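4.2 Teaching a pick by remote control

Now the fun part - you drive, and the Plakik arm learns!

1. Set out the play food and a plate within easy reach of the arm.
2. Hold both triggers for 2 seconds until the handset buzzes.
3. Bring the gripper down slowly until the fingertips are just above the rim of the plate, then line up on the long yellow piece.

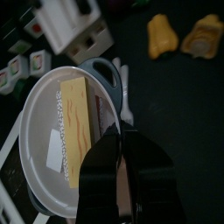
4. Squeeze gently, lift, and press Save. Four good runs make a great start!

Caution: Keep your free hand away from the fingers while the handset is live.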